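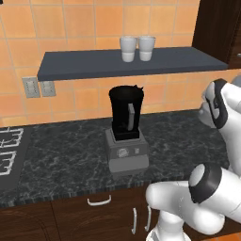 ### 4.2 Noise complaints and the kitchen counter

Of the 1,828 complaints logged by the Haugen housing office, most concerned music, dogs and footsteps, in that order. Kitchen appliances came fourth, which surprised us, as the literature treats them as background. The tenants did not.

Two features of these complaints deserve attention. The first is timing. A blender run at noon drew almost no response in either building – the same blender at 6 a.m. produced letters, some of them long. The second is vocabulary. Neighbors who wrote about music described the sound; neighbors who wrote about blenders described the owner. Words such as "selfish" and "smoothie" tended to share a sentence, and we coded both as negative.

We had expected the thicker floors at Geltano to settle the matter. They did not. Tenants there filed 27 appliance complaints against 16 at Nerimitz, where the floors are thin and people can hear each other butter toast. Our reading is that quiet buildings raise expectations faster than they lower noise (see Figure 3 for the type of counter placement discussed here).
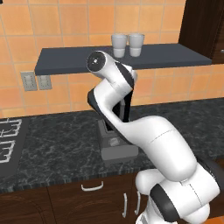 **Figure 3.** Gray appliance on a dark marble countertop, below a floating shelf.

Placement came up in the interviews as well. Several tenants had moved an appliance away from a shared wall after a complaint, and most moved it back within the month, citing the outlet. The Jultalora survey, which asked only about volume, has no category for this.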